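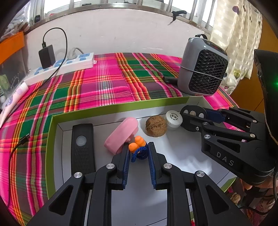
箱の中のオレンジ色の耳栓、青いひも付き。

フォルンデンにある若い女性のための相談スペース「Mumside」の見学会に行ってきました!最寄りのバス停から坂をのぼって7分、手前にパン屋さんがあるので(カルダモンのパン、おすすめです)迷うことはないと思います。

迎えてくれたのは相談員のヨルディス・ハルヴォルセンさん。もっと役所っぽいところを想像していたのに、入ってすぐが台所で、まずコーヒーを渡されました。面談用の部屋は2つ。どちらも窓側の椅子が相談に来た人の席で、ドアがよく見える向きに置いてあるんです。「出たくなったらいつでも出られる、と分かるほうが話しやすい子が多いので」とのこと。なるほどなあ。

去年ここに来た相談は426件だそうです。家に帰れない、泊めてくれた人に見返りを求められた、という話が多くて、最初から「被害にあいました」と言って来る人はほとんどいないとか。洗濯機を借りに来て、何度目かにぽつっと話し始める。だから洗濯機は絶対に壊せないのよ、とヨルディスさんは笑っていました。

後半は夜回り担当のユスラ・ユニスさんのお話。駅裏を2人ひと組で歩いて、温かい飲み物と連絡先のカードを配っているそうです。カードはわざとネイルサロンの割引券みたいなデザイン(かわいい!)で、財布に入っていても怪しまれません。警察との関係を質問した人がいて、ユスラさんは少し考えてから「本人がいいと言うまでは、何も伝えません」と答えていました。私はここをノートに二重線で囲みました。

質問の時間が足りなくて、18歳になったあとの支援がどうなるのかは聞けずじまい。4月にまた見学会があるらしいので、次はそこを聞いてきます。申し込みは電話だけ、定員はすぐ埋まるみたいなのでお早めに。帰りにパン屋さんに寄ったら、カルダモンのは売り切れでした……。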